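Skip to content
Home Shop Club Kits Arms Spare Parts Build Notes Cart (0)

Search the shop
Enter keyword or part number
Go

The Nellinau Table Push Kit

I run the robotics club at Naludport, and this is the kit I wish I'd had the year we started. Grever, who sell it through this shop, asked if I'd write the page myself, so I said yes as long as I could write it the way I talk. You've been warned!

Table Push is a task set for student teams who already have an arm, or can get time on one. The idea is simple enough that you can explain it to a twelve-year-old in a minute: there's a board, there are colored blocks, and the arm has a plain rod on the end. No fingers, no suction. All it can do is push. The team writes the code that gets the right block to the right place, and then they find out how hard it is to push a cylinder in a straight line.

I love this for a club. With a gripper, half the first semester goes into grip force and dropped parts (ask me how I know). With a rod, the kids are thinking about geometry on day one. Where do I touch it? Which side? What happens if I hit the star on one of its points? They argue about it, they draw on the whiteboard, and somebody always wants to try the weird approach first. Let them.

What you get

The kit comes as 11 pieces: eight blocks, the wood board, the rod and the mounting collar. The blocks are two each in red, blue, green and yellow, so you can call tasks by color or by shape or by both. On top of that there's a printed rule book and a set of task cards in three levels. Level one is "touch the red cylinder." Level three is the kind of thing that made my seniors stay until the building closed.

The rod is 530 grams with the collar attached, so check your arm's payload before you order, and remember to count any adapter plate too. The collar fits the Karimi arms straight out of the box. For anything else you'll want the adapter, listed under Spare Parts.

Setting it up

Put the board on a flat table that doesn't wobble. I can't say this loudly enough. We did our first month on a folding table and blamed the code for everything. A pegboard-top table is great if you've got one, as you can bolt stops in along the sides and the board goes back to the same spot every meeting.

Teach the arm the corners of the board first, then set your lowest rod height. You want the tip just clear of the wood – close enough to catch the blocks low down, not so close that it scrapes. Run it slowly over the whole board with no blocks out before you let anyone press go at full speed. We keep one student on the stop button every single run, and they're not allowed to hold a phone.

How we run a meeting

We meet on Sunday afternoons. Teams of two, one on code and one on the board, and they swap halfway. Each team draws a card, gets some planning time with no robot, and then goes to the arm. I like to set the blocks out unevenly, with a few bunched up tight and the others spread far apart, and leave plenty of bare board in the middle.
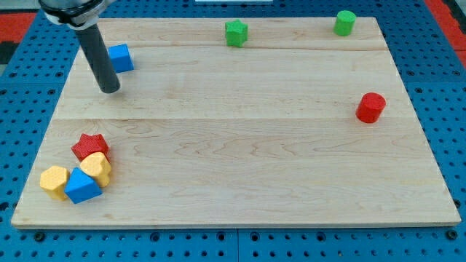
The bunched ones are where the good arguments happen. If your card wants the yellow heart moved and there's a blue triangle right up against it, do you shove the whole lot and sort it out later, or come in from behind and peel one away? I've seen both work. I've also seen a very confident plan send a block straight onto the floor, which costs you points under the club rules and gets a big cheer from the other teams.

Scoring is in the rule book, but change it if you like. We give extra for fewer pushes and nothing for speed until November, and the driving got a lot more careful after we did that – I'd keep it even if you change everything else.

Price and schools

The full kit is $2,840, and yes, I know that's a bake sale or six. The arm isn't included. If you've already got a rod and collar, write to the shop and ask about the board and blocks on their own. Replacement blocks are sold singly, and you'll want a spare cylinder because they roll under cabinets.

Reader comments

gearbox_mom: Do the blocks slide okay if the board gets a little scratched? Ours gets used by three grades.

Reply from the author: Ours is pretty scuffed and still fine. Wipe it down with a dry cloth and don't wax it! We tried wax and everything skated.

tuesdaybuilders: We used the level two cards with beginners and it was a bit much. Start at one, even with older kids.

pkl88: Is the adapter in stock yet? The Spare Parts page still says to check back.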